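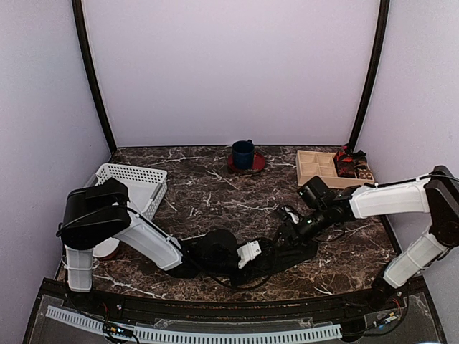

두 팔을 한 작업대에서 같이 돌릴 때 소프트웨어는 무엇부터 맞춰야 하나요?

두 팔의 기준 좌표계를 먼저 하나로 맞춥니다. 그다음이 시계 동기화, 속도 제한, 충돌 영역 순서입니다. 인식 모델과 동작 계획은 이 네 가지가 끝난 뒤에 손대는 편이 빠릅니다.

작업실 살림 요령: 탁상용 양팔 소프트웨어 편
정리 Yuzhen Lu

그릇, 바구니, 칸막이 상자 같은 살림살이를 집고 옮기는 작업을 기준으로 적었습니다. 제어 프로그램은 Jurneck, 인식 쪽은 Pravard를 씁니다. 다른 프로그램을 쓰더라도 메뉴 이름만 다를 뿐 순서는 비슷합니다.

좌표계 맞추기

작업대 좌표계를 하나 정하고 두 팔의 위치를 모두 거기에 묶습니다. 왼팔 기준으로 오른팔을 적어 두는 방식은 왼팔을 한 번 떼었다 붙이면 전부 다시 해야 합니다. 원점은 상판 앞쪽 모서리처럼 자로 바로 잴 수 있는 곳으로 잡습니다.

확인은 간단합니다. 상판에 종이테이프로 십자를 하나 붙이고 왼쪽 집게 끝을 갖다 댄 뒤 좌표를 적습니다. 왼팔을 치우고 오른쪽 집게 끝을 같은 자리에 댑니다. 두 값의 차이가 2밀리미터를 넘으면 보정을 다시 합니다. 십자는 가운데 하나, 좌우 끝에 하나씩 붙입니다. 가운데만 맞고 끝에서 벌어지면 회전값이 틀어진 것입니다.

보정 파일 이름에는 날짜와 팔 번호를 넣습니다. "최종", "진짜최종" 같은 이름은 한 달만 지나도 구분이 안 됩니다.

제어 주기와 시계

두 팔을 컴퓨터 두 대로 나눠 제어한다면 시계부터 봅니다. 시계가 어긋나면 기록을 나중에 겹쳐 볼 때 한쪽 팔이 늦게 움직인 것처럼 나옵니다. 컴퓨터를 켠 직후에는 동기화가 덜 되어 있으니 커피 한 잔 마실 시간만큼 두었다가 시작합니다.

우리 작업실에서는 명령 주기를 200헤르츠로 둡니다. 한때 1,000헤르츠로 올려 본 적이 있는데 컴퓨터가 버티지 못해 주기가 들쭉날쭉해졌고, 움직임은 더 거칠어졌습니다. 주기를 올리기 전에 지금 주기가 고르게 지켜지는지 먼저 기록해 보세요. Jurneck에서는 상태 창의 "주기 편차" 항목에 나옵니다. 평균값만 보면 놓치기 쉽고, 최댓값을 봐야 합니다.

화면 녹화 프로그램, 백업 프로그램, 자동 업데이트는 제어용 컴퓨터에서 끕니다. 작년에 원인을 못 찾던 멈칫거림이 백업 예약 시간과 정확히 겹쳐 있었습니다.

속도와 힘 제한

새 동작은 언제나 느린 속도로 시작합니다. 저희는 세 단계로 나눕니다.
빈손으로 느리게 한 번
빈손으로 평소 속도로 한 번
물건을 놓고 느리게 한 번
여기까지 문제가 없으면 그대로 씁니다.

집게 힘은 물건마다 따로 저장합니다. 머그컵에 맞춘 힘으로 종이 상자를 집으면 옆면이 찌그러집니다. 플라스틱 바구니는 테두리가 휘면서 버티기 때문에 힘 값만 보고 있으면 잡았다고 잘못 판단할 때가 있습니다. 집게가 벌어진 폭도 같이 조건에 넣으세요.

충돌 영역 그리기

두 집게가 작업대 한가운데에서 만나는 동작이 제일 까다롭습니다. 충돌 모형은 팔의 실제 모양보다 조금 두껍게 잡고, 손목에 단 카메라와 늘어진 케이블까지 넣습니다. 케이블은 모양이 바뀌므로 원통 두세 개로 넉넉하게 감싸면 됩니다. 카메라를 빼먹는 실수가 가장 흔합니다.

가운데 구역에는 잠금을 겁니다. 한 팔이 들어가 있으면 다른 팔은 바깥에서 기다리는 방식입니다. 물건을 건네받는 동작에서만 잠금을 풀고, 푸는 시간도 제한합니다. 잠금을 풀어 놓고 다시 걸지 않은 채 프로그램이 끝나는 경우가 있으니 종료 처리에도 잠금 복구를 넣어 두세요. Guoqing Xia가 쓰던 예전 설정에는 이 부분이 없어서 껐다 켤 때마다 손으로 걸어야 했습니다.

벽이 가까운 작업대라면 뒷벽과 옆벽도 평면으로 등록합니다. 팔꿈치가 벽 쪽으로 접히는 경로가 계획기에서 의외로 자주 나옵니다.

인식 쪽 요령

상판 무늬가 복잡하면 배경 제거가 잘 안 됩니다. 대리석 무늬 상판에서는 흰 줄무늬를 물건 가장자리로 잡는 일이 잦습니다. 상판을 바꾸기 어렵다면 빈 상판 사진을 조명별로 몇 장 찍어 Pravard의 배경 목록에 넣으세요. 깊이 값이 상판에서 1센티미터 이상 떠 있는 것만 물건으로 보게 하는 조건도 잘 듣습니다.

사진처럼 컵이 받침 접시 위에 놓인 경우에는 둘을 따로 등록합니다. 한 덩어리로 등록하면 집는 위치가 접시 쪽으로 내려가 버립니다. 컵은 손잡이 방향까지 기록해야 계획기가 접근 방향을 고를 수 있습니다.

칸이 나뉜 나무 상자는 상자 전체를 먼저 찾고 칸 위치는 치수로 계산합니다. 칸을 하나하나 영상에서 찾게 하면 그림자가 조금만 져도 칸 수가 달라집니다.

구멍 뚫린 바구니는 깊이 카메라가 약한 물건입니다. 구멍 사이로 뒤쪽 거리가 섞여 들어오므로, 옆면은 평면으로 메워서 쓰고 윗테두리만 측정값을 씁니다.

사진을 모을 때는 같은 배치에서 여러 장 찍지 말고 배치를 바꿔 가며 찍습니다. 저희가 바구니용으로 모은 사진은 237장인데, 그중 쓸모가 있었던 것은 오후 햇빛이 들어온 날과 형광등만 켠 날의 것이었습니다.

동작 계획이 실패할 때

계획 실패가 뜨면 다음 순서로 봅니다.
시작 자세가 이미 충돌 영역 안에 있는가
목표 자세에 손목 각도 여유가 있는가
다른 팔이 가운데 구역을 잠그고 있지 않은가
물건 위치가 오래된 값인가

첫째가 제일 많습니다. 팔을 손으로 밀어 둔 뒤 바로 계획을 돌리면 거의 이렇게 됩니다. 대기 자세로 보내는 단추를 하나 만들어 두면 편합니다.

계획 시간 제한을 무작정 늘리는 것은 권하지 않습니다. 5초 안에 안 나오는 경로는 나와도 돌아가는 길이 길고 보기 불안합니다. 중간에 들를 자세를 하나 넣어 주는 쪽이 낫습니다.

기록과 설정 파일 관리

설정 파일은 전부 버전 관리에 넣습니다. 보정값, 집게 힘, 충돌 모형, 배경 사진 목록까지 포함합니다. 바꾼 이유는 한 줄로 적습니다. "수정"이라고만 적힌 기록은 찾을 때 도움이 되지 않습니다.

로그는 작업 한 번에 파일 하나로 끊습니다. 하루치를 한 파일에 담으면 열다가 시간이 다 갑니다. 저장 공간은 32기가바이트를 따로 떼어 두고, 가득 차면 오래된 것부터 지우게 했습니다. 실패한 작업의 로그는 자동 삭제에서 빼 둡니다.

업데이트는 2월에 한꺼번에 몰아서 할 예정입니다. 그 전까지는 지금 판을 그대로 씁니다. 업데이트한 날에는 종이테이프 십자 확인부터 다시 하세요.

덧붙임

Ona Lepik이 물어본 것: 대기 자세를 두 팔이 똑같이 좌우 대칭으로 해도 되느냐. 됩니다. 다만 손목 카메라가 한쪽에만 있으면 그쪽은 조금 더 높게 두세요.

Aiguo Jiang이 보내 준 힘 값 표는 설정 폴더의 grip 아래에 넣어 두었습니다. 종이 상자 항목은 아직 비어 있습니다.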